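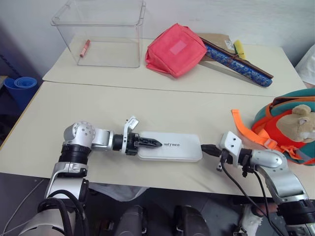
White HITREE box with its black plug and cable, front table. Storage bin and pouch on the table behind.

Chargers, Cables and Bags: Frequently Asked Questions
Last updated 10/17/18

These are the questions we get most from families using the Horkley study room. If yours is missing, ask at the desk or leave a note for Petrică Toma, who looks after the tables and the lost property shelf.

Can I bring my own charger or power bank?
Yes. Put your name on it before you come. A small sticker on the underside is enough. White boxes with gray lettering all look alike at the end of the day, and we hand back unmarked ones only if you can tell us the brand.

Where should I put it while it is in use?
Flat on the front table, with nothing on top of it. Keep it out of backpacks and pouches while it is charging. Fabric holds in heat.

How do I unplug a cable?
Hold the plug itself and pull straight back. Do not pull on the cord or wiggle the plug from side to side. If it will not come out, leave it and tell someone at the desk.

What goes in the clear plastic bin?
Spare cables, adapters and anything else small that belongs to the room. Coil each cable loosely and close it with a tie – the Plustari ones in the drawer can be used again. Please do not put snacks or pencils in the bin.

And the pouches and cases?
Pouches are for sets that need to stay together, such as a pair of headphones and its adapter. Cylindrical cases can go next to the bin. Stand them up or lay them down, as long as they do not roll.

Can my child keep a backpack on the table?
During packing up, yes. At other times bags go on the hooks. The hooks were put up in January and hold a full school bag without trouble. Rolling bags stay by the door.

What order should we pack in?
Books and folders first, against the back of the bag. Then the pencil case. Electronics go in last, unplugged, with the cable wound separately and not around the device. Wrapping it tightly bends the cord where it meets the plug, and that is where most of our broken ones fail.

Do you lend cables?
We have 80 for loan. Write your name and the number from the tag on the sheet, and bring the cable back the same day. The sheet has 191 lines, so please use one line per loan and write small.

How long do you keep lost items?
One month. After that, working items go into the bin for general use. Bags and clothing are passed on to Jankauskaitė, the secondhand shop next door.

Can I take a table home or move one?
The two Duketti tables are meant to stay pushed together against the wall. If you need to get something out from behind them, ask first. They are heavier than they look.

How do I clean the tabletops?
Use a damp cloth and a drop of dish soap, then a dry cloth. No scouring pads – the cream finish marks easily. Ink comes off best if you get to it the same day.

Who do I call about something left behind?
Call the desk on extension 393 during opening hours. Leave a message if there is no answer, and say what the item is and what color.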